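Plestus Releases Counts From First Phase of Mug and Peg Collection, Says Results Do Not Yet Support Larger Claims

For immediate release, February

Plestus, a small company that records robot demonstrations for outside customers, today released the counts from the first phase of Clukau, its tabletop collection. The phase produced 937 recorded attempts. After review, 882 were kept. The company is putting the numbers out early and is asking readers to treat them with care, including the ones that look good.

Clukau covers two jobs. In the first, an operator guides a single arm to take hold of a mug and lift it. In the second, the operator brings the arm to a peg on a base and places an item over it. Each attempt is saved with the arm's joint readings and with views from a fixed camera and a camera at the wrist. A learning system is then trained on the saved attempts and asked to do the same jobs without a person guiding it.

Plestus has heard the usual promises about this kind of work, and has made one or two of them in the past. Its earlier set, Grerkix, was announced as ready for "general handling." Customers who trained on it reported that their arms did well on the table they had seen and poorly on any other. The company withdrew the phrase and has not replaced it.

"More examples" is still the first answer most buyers get when a trained arm fails. Plestus does not think the answer is wrong, but it has seen too little proof to repeat it as a rule. Of the 882 attempts kept, 670 are mug attempts. A system trained on that share may simply learn that there is nearly always a mug. The second phase will record more peg attempts before it adds any new job.

The review itself also deserves some doubt. Two reviewers watched every attempt and agreed on most, and where they split, a third decided. What counted as a clean grasp changed during the first weeks, and the early attempts were checked again under the later rule. Plestus will hand over the rejected attempts along with the kept ones, so that customers can disagree. Some surely will.

Sakamoto, the outside group that trains and tests on the collection, will run 235 test attempts on a second table at its own site. Plestus staff will not be present. The test plan was fixed before the first phase closed and calls for every attempt to be reported, including any stopped by the operator. If the arm does badly there, the release that follows this one will say so in its headline.

Mug and peg tasks, Clukau collection:
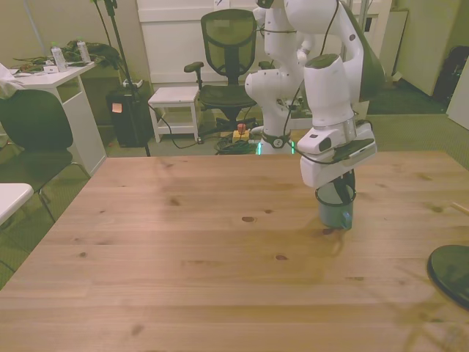
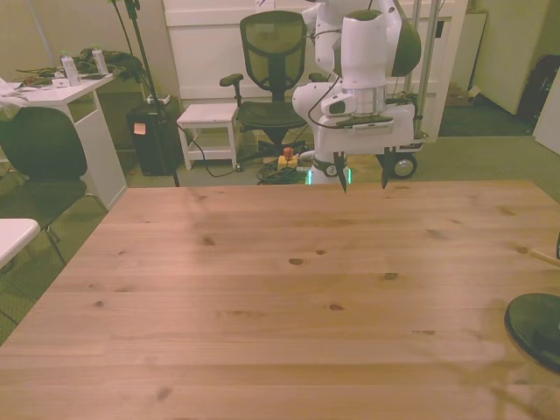
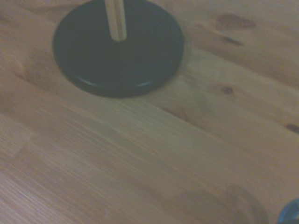

The trouble with pegs is that a recording can look fine from across the room and be of little use up close. An operator with years of practice makes small corrections without thinking about them, and a learning system has only the readings and the camera views to work from. Plestus therefore asks reviewers to judge peg attempts from the wrist view first. A thin pale peg standing on a round black base is easy to find from there, but when its upper part runs out of view, as it does in the wrist picture, the system has to work out the height from something else. Whether it does, or only remembers where the peg stood last time, is a question the first phase cannot settle. The peg was moved less often than it should have been.

Mugs raise a different worry. Operators tend to settle on one way of taking hold of a mug, and one way was used far more than the others in this phase: fingers down into the opening. It is quick, and it gives a high share of kept attempts. It also means the collection says little about lifting by the handle or from the outside, and a customer who needs either of those should wait for the second phase or buy elsewhere.

Plestus has also been asked whether the room should be cleared and the lighting made even before more recording is done. For now it will leave both alone. A bare room makes better pictures and, the company suspects, weaker systems — though it has no test that shows this and does not want the suspicion quoted as a finding.

The first phase is open to current customers on request. Pricing has not changed. New customers may ask for a small sample, which is drawn at random from the kept and rejected attempts together and is not picked by the sales staff.

Plestus will not be giving a success rate for systems trained on Clukau until Sakamoto has finished its test attempts. Requests for an early figure will be turned down, including those from investors.

About Plestus

Plestus records and reviews guided robot attempts on tabletop jobs. Its collections are Grerkix and Clukau. Questions about this release can be sent to the press desk through the company's website — replies usually take a few working days.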